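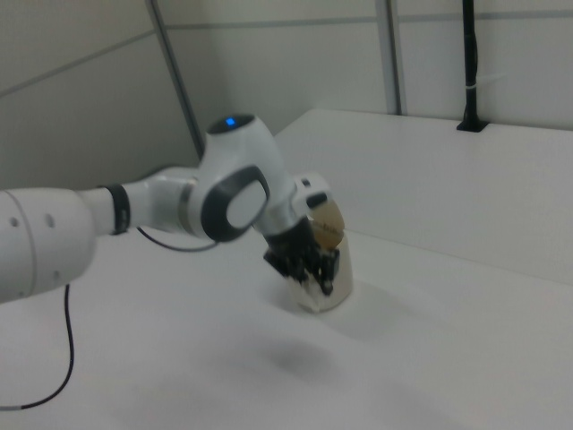 Issue 2, p. 184

Can a Robot Arm Clear Up After Us? Report on Two Tabletop Chores

Project group: Rodica Ciobanu, Su-chen Tseng, Tomás Paiva
Supervisor: Nadège Marchal

Our group wanted to know which of the small jobs people do without thinking can be handed to a robot arm today. We called the project Tilunby, after the name Tomás gave the first folder of code, and it stuck. We picked two chores that come up in any kitchen or break room: picking up a cup that has something in it, and putting a used tissue in a bin.

We left out anything with water, glass or heat. We also left out floors, which machines already clean fairly well in homes with few stairs and few cords.

Why a cup is hard

An empty cup is a simple object. It stands up, it is round, and a gripper coming down from above can close around the rim from almost any direction. Put something in the cup and the job changes. The fingers may touch the contents before they touch the wall, and the weight sits in a different place. A person feels this right away and shifts their hand. Our arm has no sense of touch in the fingers, so it has to work from what the cameras see and how hard the motors are pushing.

Su-chen wrote the part of the program that picks the grasp point. Her first version aimed for the middle of the cup, which is fine for an empty one and wrong for a full one. The second version looks for the rim and spreads the fingers wider before going down. It is slower. Rodica thought the slower speed would bother anyone watching it at home, and we did not find a way to settle that.

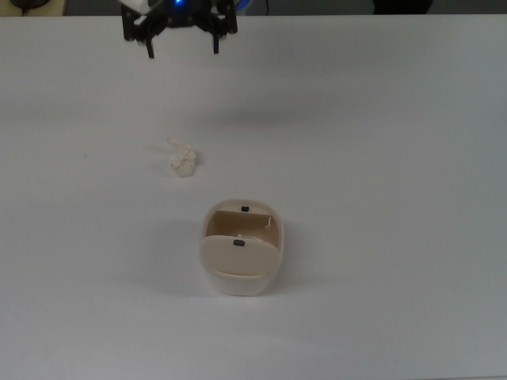 Household tasks

The tissue is the opposite kind of problem. It weighs almost nothing and cannot be damaged in any way that matters, but it never has the same shape twice. A crumpled tissue might have a thin twisted end sticking out and a thick bunched part at the other side. If the fingers close on the thin end, it can slip or tear. If they come down on the thick part, they need to get low enough to catch it without pressing on the table.

The bin adds a second step. Ours is small, and the opening between the two cover panels is not much wider than it has to be. The arm has to bring the tissue over the gap and let go there. A person who misses just pokes the tissue in with a finger. We had to write that poke as its own movement - and then decide when the arm should use it.

Training

The program learned from 900 recorded runs, with one of us steering the arm by hand. Ho-yin Cheung lent us his notes on sorting recordings, which saved a lot of time.

What we think so far

On a clear white table with one or two objects, both chores are within reach of a student group. That is a long way from a real counter with mail, crumbs and a phone charger on it. For a shop floor the picture is a little better, since the objects there repeat and someone can decide where they go.

Next term we want to add a second tissue and move the bin between runs.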